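Open Day Walk-Through: Robot Benches, Demonstration Room
Checklist with comments, second pass

By Madhu Negi
October
14 shares | 3 comments

Thanks to everyone who sent notes after the first pass. I've gone through the whole room again with the list in hand and written my comments under each item, and I'm afraid they've grown a bit, as mine tend to. Please read the lot if you're hosting a bench, even the parts that belong to someone else, as visitors will ask you about everything regardless of whose it is. Skarphéðinn Vestergaard is looking after the arms and I'm looking after the people, so send your questions along those lines.

Marks used: OK means leave it alone. FIX means before doors open. WATCH means somebody keeps an eye on it during the day.

ENTRANCE AND WALKWAYS

1. Front door opens fully and stays open on its hook. OK
Lovely and smooth now. The mat inside has a curled corner, so I've turned it around and put the curl against the wall.

2. Clear path from the door to the benches, at least 1000 mm wide. FIX
It's fine until you reach the Traltadex display, where the brochure stand pinches it. A parent with a pram would get through but wouldn't thank us for it. Slide the stand back toward the wall, and keep the spare brochures under the table.

3. Sign-in table staffed. WATCH
We have 545 visitor stickers, which ought to be plenty, as the Kushwaha school group is bringing its own name tags. Please make sure everyone signs out as well. Last year we had a very long roll call on the lawn during the alarm test, and I'd rather not repeat it.

4. Exit signs lit, both doors. OK

VISITOR LINE

5. Floor tape in place and unbroken. FIX
The tape at the Titmont end has lifted again. I pressed it down with my shoe and it came straight back up to say hello. New strip, please, and wipe the floor first.

6. Reach check with the arms at full stretch. OK
Skarphéðinn ran each arm slowly out to its limit while I stood at the line with a broom handle held out in front of me, feeling rather silly. Nothing came near it. He has written the reach on the card at each bench.

7. Height of the rope for small children. WATCH
The rope stops grown-ups beautifully and a four-year-old not at all. One host stays on the visitors' side of it at every demonstration, please, down at their level if your knees are up to it.

ARMS AND CONTROLS

8. Emergency stop at each bench, pressed and reset. OK
All tested with the arms moving. Hosts should each press theirs once before we open, so that your hand knows where it is. Don't be shy about using it on the day. A stopped robot is a perfectly good thing to show people, and there's always a question or two afterwards.

9. Speed limit set for demonstrations. OK
Set to 60 per cent of the usual bench speed and locked there. If someone asks you to make it go faster, and a teenager certainly will, the answer is a friendly no.

10. Cables off the floor or under a cover. FIX
Mostly good. The power board near the Usadico poster still has its lead running along the skirting with a loop sticking out. It wants two more clips.

11. Fingers and fasteners checked for looseness. OK
Skarphéðinn went over these with a hex key and a torch, and asked me to remind hosts that nobody is to hand anything to a gripper, however tempting it looks. Objects go on the table while the arm is paused, and you step back before you call for it to start.

THE TIDY-UP BENCH

12. Props on the tabletop suitable for the public. FIX

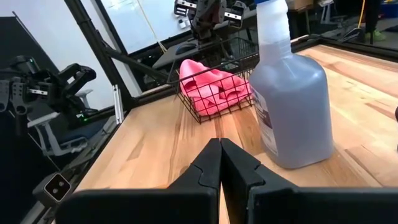

13. Comments on item 12, by object. FIX
The spray bottle has a label, but the writing is small and I'd like a card beside it in big letters saying what's in it. For the open day, please empty it, rinse it and fill it with plain tap water. It's a large bottle too, so only part-fill it. The pink microfibre cloth can stay in its wire basket, and it shows up wonderfully well against the black, so even the back row should be able to follow it. Run a fingertip around the rim of the basket for any sharp wire ends before you set up.

14. Wooden tabletop wiped down and dry. WATCH
Check between sessions. If there's been a spill, pause the arms, dry the wood properly and then carry on. People don't mind waiting.

15. Chairs and boxes away from the working area. FIX
There was an office chair beside the bench and a cardboard box beyond the far end of the table. Both to the storeroom, please.

PEOPLE

16. First aid kit stocked and reachable. OK
New bandages in. The kit lives on the shelf by the sink.

17. Hosts briefed. WATCH
Everyone meets at 9:15 am beside the sign-in table. Closed shoes, long hair tied back, lanyards off before you go inside the line.

18. Noise and lighting for visitors who need it quieter. OK
The first hour is the quiet hour, with music off and smaller groups. Several families asked for it and I'm so pleased we can do it.

Items marked FIX come back to me by 4 pm the afternoon before. Skarphéðinn signs for 6, 8, 9 and 11, and I sign for the rest.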